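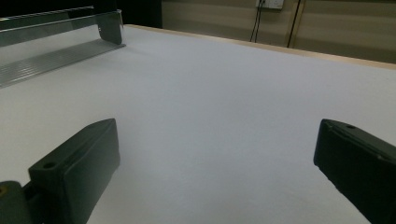

4.2 Clutter and self-reported calm

The claim that bare surfaces make people calmer is repeated so often in the housing literature that few authors still cite a source for it. We went back to the Hundville survey, which is usually where the trail ends. It had 522 respondents, all tenants of one landlord, and the item on surfaces asked only whether the home felt "open." A stretch of bare surface such as the one in Figure 3 would presumably score well on that item, whatever the rest of the room was like. The survey cannot tell the two apart, and later papers do not try.

Figure 3. Bare surface.

The Tindommont follow-up is larger, with 4,000 mailed forms, but we doubt it is better. Calm was rated on a scale of 59 points, a degree of precision that we do not believe anyone has about their own mood. Respondents who had moved in the past 30 days were dropped without explanation. When we put them back, the effect shrank by half. Postma storage products were advertised in the same mailing, and we would want to see that ruled out as an influence before citing the result again.

Plain, pale surfaces (Figure 4) were also grouped with patterned ones in the coding, so color cannot be separated from clutter.

Figure 4. Pale surface, no pattern. 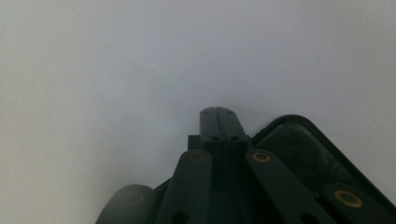

4.3 The Sellport reanalysis

Sellport used the same forms and inherits the same problems.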